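Damgaard tool library adds a table for small finds

The Damgaard tool library has set aside a table near the front desk for small things left behind by members, and anyone missing something is asked to stop in and look before the end of the month.

Items used to go into a drawer in the back office, where most of them stayed. Signe Vídalín, who runs the desk, said the drawer had 20 things in it when it was emptied in February, and only four were ever claimed.

"People don't ask about a roll of tape," she said. "If they see it, they pick it up."

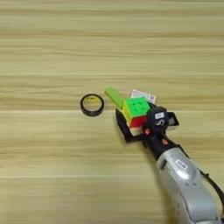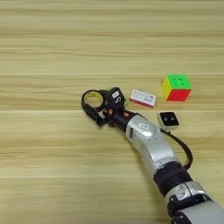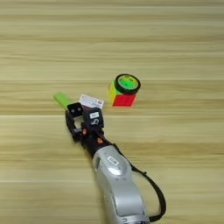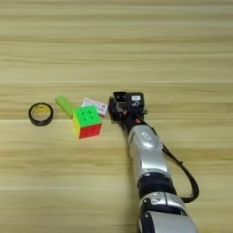 The wooden tabletop at the Damgaard tool library. First and last pictures: black tape, a green block and a puzzle cube.

Members don't need a receipt or a card to claim something. They sign the sheet at the desk and take the item home. Keys, phones and wallets are still kept locked up and must be described to staff first.

Whatever is left at the end of the month goes to the swap shelf at Brinus, the secondhand store next door. Adesuwa Anozie, the store's manager, said toys and puzzles usually go quickly there, while office supplies can sit for weeks.

The library is open until 8 p.m. on weeknights. Questions can be left at the desk for Vídalín or Asger Lykkegaard.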